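Home | Meetings | Minutes | Allotments | Contact

Last updated: 13 October 2021

Brelano Allotment Association
Minutes of the autumn general meeting, held in the Harms Road hall

In the chair: Marcus Wojcik
Minutes: Darnell Lyons
Present: 17 plot holders. Apologies were received from the Flernell end of the site.

1. Minutes of the last meeting
Agreed, with one change. The September minutes said the meeting "welcomed" the new water charges. Several members did not remember welcoming them. The word is now "noted".

2. Water
The chair reported that the meter reading had gone up by 1,278 units over the season. Brurovau, who look after the pipework, say this is normal for a dry summer. D. Lyons asked which dry summer they had in mind. It was pointed out that the reading was taken by Brurovau, the leak check was done by Brurovau and the letter saying all is well also came from Brurovau. The chair thought this was unfair but agreed to ask for the check sheets. Until they arrive the meeting declined to treat the matter as closed.
Action: M. Wojcik

3. The Brurovau slug scheme
A leaflet from Brurovau was passed round. It offers a "whole site slug plan" for a yearly fee and claims nearly 20 per cent more crop in the first season. Members asked more than what, and measured by whom. The leaflet does not say. One member on the lower path had tried the sample pellets and lost her lettuces at the same rate as her neighbour, who had used nothing. The chair felt one bed was not much of a test. The meeting felt it was one bed more than the leaflet offered.
Proposed that the association does not sign up. Carried, 2 against.

4. Copper tape, eggshells and beer
Discussion ran on from item 3 and took longer than it should have. Copper tape has its supporters. A slug was reported to have been seen crossing it without hurry. Eggshells were called useless by those who do not use them. Beer traps do catch slugs, but it was asked whether they also bring in slugs from next door, and no answer was found.

5. Foil in the beds
M. Wojcik spoke in favour of foil laid between rows to confuse aphids. He has read that it works. D. Lyons asked where, and was told a magazine. Concerns were raised about torn pieces blowing into the hedge, as happened with the fleece last year. Old foil trays were suggested as sturdier than foil off the roll, and free to anyone who cooks. It was agreed that members may try it on their own plots, must pick up after themselves and should leave a matching row without foil, or we will be having the same talk next autumn.
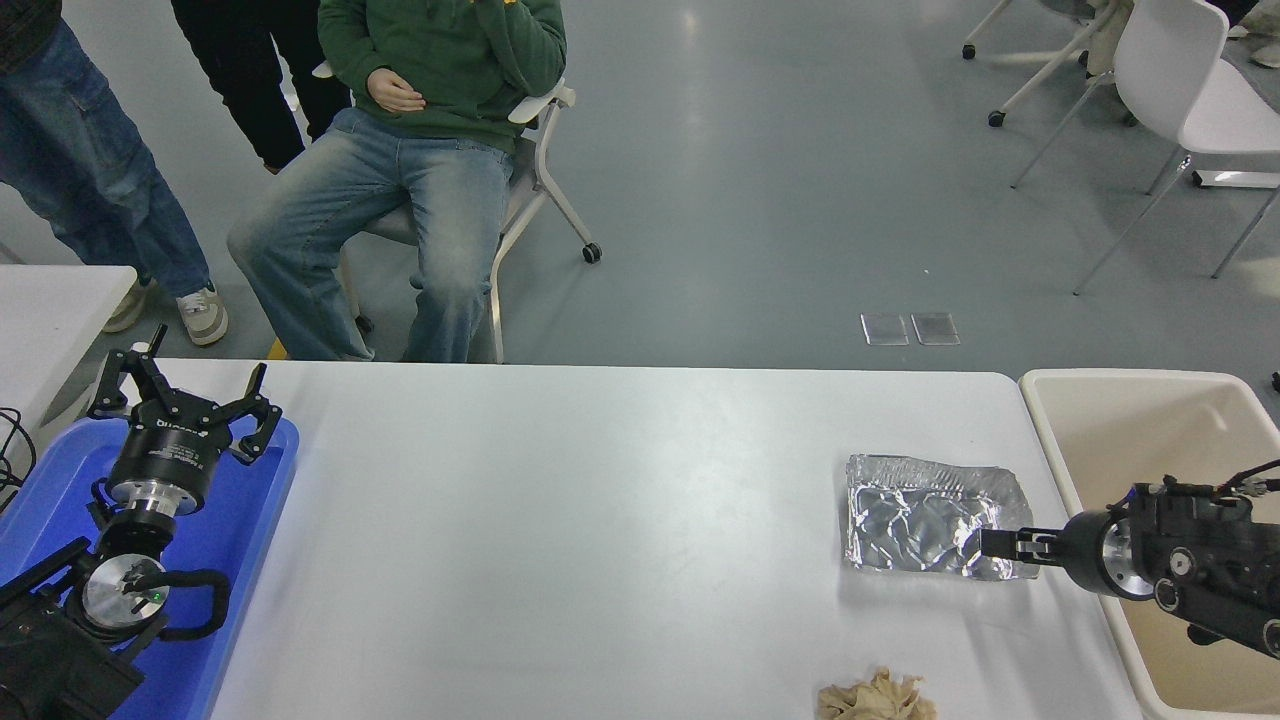 Item 5: foil tray, creased, on a white table.

6. Shed roof
Two quotes were read out. The dearer one promises a roof "for life". Whose life was not stated. Held over until a third quote is in.
Action: D. Lyons

7. Any other business
The lower gate is still being left unlocked. Everyone present said they lock it.

The next meeting will be held once the check sheets under item 2 have come in. The chair closed the meeting and the hall keys were returned.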